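Section 4. Teaching a Cloth Task by Hand

By now your Dulluteo arm should be bolted down, powered, and talking to the Bikley teaching app. If it isn't, go back to Section 2 and come find us again afterward. In this section you'll guide the gripper through a simple towel task yourself, recording as you go, so the arm has something to learn from. Please give yourself a whole unhurried session for it. Cloth is a friendly material, but it does like to wander, and your first few recordings will probably look a little clumsy (ours certainly did!).

Before you start

Check that both rubber fingertips are seated all the way down and that any tape on the fingers is smooth near the tips. A loose fold of tape can catch on terry loops and drag the towel along with it. Clear the work surface of mugs, pens, and anything else you'd be sorry to see pushed onto the floor.

Recording a demonstration

1. Lay the towel flat on the work surface with the bottom hem toward the gripper. Small ripples are fine.

2. In the app, choose New Task, type a name you'll recognize in November, and press Record. Wait for the tone.

3. Hold the arm by the wrist, never by the fingers, and guide it slowly to the lower part of the towel.

4. Open the jaws and bring one fingertip down onto the body of the cloth and the other to the hem.
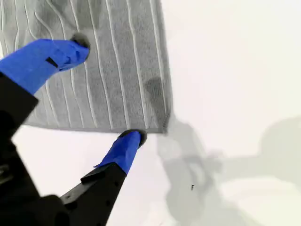 Figure 4-1. Upper fingertip on the towel, lower fingertip at the hem.

5. Stay put for a slow breath or two. The pause makes it much easier to find the grasp later, when you're trimming the recording.

6. Squeeze the jaw trigger gently until the cloth gathers between the tips, then lift the hem a hand's width, carry it toward the middle of the towel, and let go.

7. Back the gripper away from the cloth before you press Stop. Recordings that end with the fingers still touching the towel tend to teach the arm to linger there.

CAUTION: Keep your free hand away from the jaws whenever the trigger is live. If you need to straighten the towel, press Pause first.

Note: Strong overhead light will throw a shadow of the arm across a pale surface. That's all right, so long as you leave the lamps where they are for the whole batch. Moving a lamp halfway through is one of the more common causes of a confused policy, and it's a hard one to track down afterward.

Practicing the approach

It's well worth making a few passes with recording switched off, just to get comfortable with the weight of the arm. Bring the gripper in with the jaws partly open, stop, look at the angle of the tips, and carry on only when you like what you see.

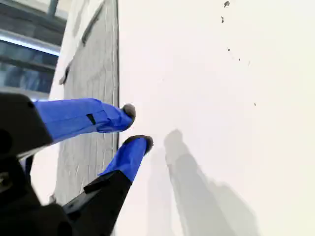
If the wrist feels stiff or seems to pull to one side, set Assist to 2 and try again. People with smaller hands often prefer 4, and there's no harm in switching between batches, as long as you don't change it in the middle of one.

How many recordings do you need? We suggest around 100 for a new cloth. The Metetti starter set ships with 31 already labeled, and you're welcome to mix those with your own.

When you've finished, press Save Batch and leave the arm powered until the progress bar disappears. Checking and trimming your recordings is covered in Section 5.

Nikolovski Teaching Kit, user guide, revised Feb 21, 2026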